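How Does an Airplane Know How High It Is?

If you have ever sat by the window of an airplane, you have probably looked down at the tiny houses and wondered how far away they were. It is very hard to tell just by looking. A small field that is close and a big field that is far away can look exactly the same! Pilots have the same trouble with their eyes as you do, and so from the early days of flying they have carried an instrument that tells them how high they are. It is called an altimeter (say it like this: al-TIM-uh-ter), and it works by measuring something you can't see at all.

That something is air.

Air has weight

It doesn't feel as if air weighs anything. You can wave your arm through it, and you don't get tired from carrying it on your head. But air is made of real stuff, far too small to see, and real stuff has weight. There are miles and miles of air stacked up over your house right now, and all of it is being pulled down by gravity, just as you are.

Think of a tall pile of blankets. If you crawl under the very bottom one, you have the whole pile on top of you, and it feels heavy and squashy. If you crawl in near the top, there are only a few blankets above you, and you hardly notice them. Air is like that pile. Down at the beach you are at the bottom, with nearly all the air above you. Up on a mountain, part of the air is below your feet, so there is less of it pressing down.

We call this pressing "air pressure." It is high near the ground and gets lower and lower as you climb. You may have felt it change, too. When your ears pop in a plane, or in the car on a steep mountain road, that is your ears noticing that the pressure outside isn't the same as the pressure inside them. Swallowing or yawning lets a little air through and evens things up again. (Sucking on a piece of candy works very nicely, if you need a reason to ask for one.)

The little metal can

So if we could measure how hard the air is pressing, we could figure out how high we are. And that is just what an altimeter does.

Inside an old-fashioned altimeter there is a small, flat, round metal can with thin, wrinkly sides. Nearly all the air has been taken out of it, and then it has been sealed up tight. Often there are 3 of these cans stacked together like pancakes, so that their small movements add up to a bigger one.

When the airplane is on the ground, the air around the cans presses on them quite hard and squeezes them down. As the airplane climbs, the air presses less, and the cans puff out a tiny bit. It is a very tiny bit, much too small to be useful by itself. But the cans are joined to a set of little levers and gears, a lot like the insides of a wind-up clock, and those gears turn the tiny movement into a big one that swings the hands around the dial.

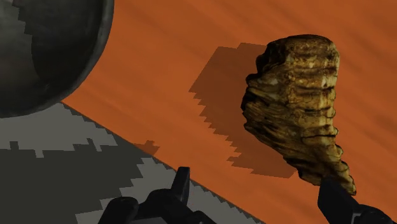 The dial looks like a clock too, except that it has ten numbers on it, from 0 to 9, where a clock would have twelve. On many airplanes there is a long hand that counts hundreds of feet and a shorter hand that counts thousands of feet. If the short hand is just past the 4 and the long hand is on the 5, the airplane is at 4,500 feet. Try drawing one on a paper plate and quizzing someone in your family. Grown-ups get it wrong more often than you would think!

There is usually another pointer as well, for counting tens of thousands of feet. That makes 3 pointers on one dial, and you can see how a tired pilot on a dark night might mix them up. Newer instruments often show the height as plain numbers, which are much easier to read in a hurry.

Where does the air come in?

You might be wondering how the outside air gets to the instrument, when the pilot is sitting snugly indoors. If you walk around a small airplane and look closely at its side, you may find a little metal disk with a hole in it. (Look, but please don't touch, and never blow into it.) The hole is called a static port. A thin tube runs from there to the back of the altimeter and carries the outside pressure to it.

The port has to be kept clean. Mud, ice, or a bug that has decided to move in can block it up, and then the altimeter stays stuck at one height, even while the airplane is going up or down. So before each flight the pilot walks all the way around the airplane and checks that the hole is open. It is one of the smallest jobs on the list, and it is one of the most important.

The weather plays a trick

Now we come to the tricky part, and I want to tell you a story about it, because it was told to me when I was learning and I have never forgotten it.

Fiachra Daly used to fly the mail from Savthorpe to Urnell in a small plane with one engine. One morning in September he left Savthorpe in bright sunshine and landed at Urnell in the rain. When he had parked and looked at his altimeter, it told him he was still up in the air. It said he was 298 feet higher than he was, and there he sat with his wheels in a puddle!

Was the altimeter broken? No, it was working perfectly well. The weather had changed, and the air pressure had changed with it. On a fine, sunny day the pressure is often a little higher, and when rain and wind come along it is often a little lower. The altimeter can't tell the difference between "the pressure is low because we are high up" and "the pressure is low because a storm is coming." All it knows is how hard the air is pushing on those little cans.

Fiachra could see the ground that day, so no harm was done, but think what might have happened in thick fog. If your altimeter says you are higher than you really are, you might fly much too close to a hill.

The knob that fixes it

Luckily, there is a knob in the corner of the altimeter. When the pilot turns it, a row of numbers slides past a small window in the dial, and the hands move too. Before taking off, and again before landing, the pilot finds out what the air pressure is at that airport and turns the knob until the right number shows in the window. Then the altimeter and the weather agree with each other.

And how does the pilot find out? By radio. Nuala Quinlan worked in the control tower at Plilton for years, and she told me she must have read out the pressure more times than she had said good morning. She would say the numbers one at a time, slowly, and the pilot would say them right back to her, so that both of them could be sure. If the pilot got one wrong, she said it again. I think that is a good habit for passing on any sort of number, whether it's a phone number or the amount of flour in a cake.

How high above what?

There is one more thing that puzzles people, and it puzzled me too. An altimeter set in the usual way tells you how high you are above the sea, even if the sea is hundreds of miles away.

Imagine you are flying along at 3,000 feet, and there is a hill ahead that is 2,000 feet tall. Your altimeter says 3,000 over the beach and 3,000 over the hill. But over the hill, there is really only 1,000 feet of space underneath you. That is why pilots carry maps with the heights of hills and towers marked on them, so that they can do the subtraction. (Yes, you will need subtraction if you want to be a pilot. Sorry!)

Some airplanes also have a radio altimeter, which works in a completely different way. It sends a radio signal straight down, waits for it to bounce off the ground, and uses the time it took to figure out the distance. It is a bit like shouting into a canyon and listening for your echo — only enormously faster. It is especially handy for landing when the clouds are low.

Try it yourself: a pressure jar

You can make something that works very much like the metal can in an altimeter. You will need an empty glass jar, a balloon, a rubber band, a drinking straw, some tape, and a piece of card.

Ask a grown-up to help you cut the neck off the balloon. Stretch the rest of it over the top of the jar, nice and tight like a drum, and hold it in place with the rubber band. Tape one end of the straw flat to the middle of the balloon, so that the other end sticks out past the side of the jar. Stand the card up next to the tip of the straw and make a mark where it is pointing.

Keep your jar somewhere the temperature stays about the same, away from sunny windows and heaters. Warm air inside the jar swells up and pushes on the balloon, and then you would be measuring the heat. A shelf in a room that stays near 70 degrees is just right.

Look at it once a day and make a new mark each time. When the air pressure goes up, the balloon is pushed down in the middle and the tip of the straw rises. When the pressure drops, the balloon bulges and the tip goes down. Write the weather beside each mark, and after a couple of weeks see whether the low marks go with the rainy days.

Words to know

Altimeter: an instrument that shows how high an aircraft is.

Air pressure: how hard the air is pushing on things.

Static port: the small hole in the side of an airplane that lets the altimeter feel the outside air.

Sea level: the height of the surface of the sea, used as the starting point for measuring how high things are.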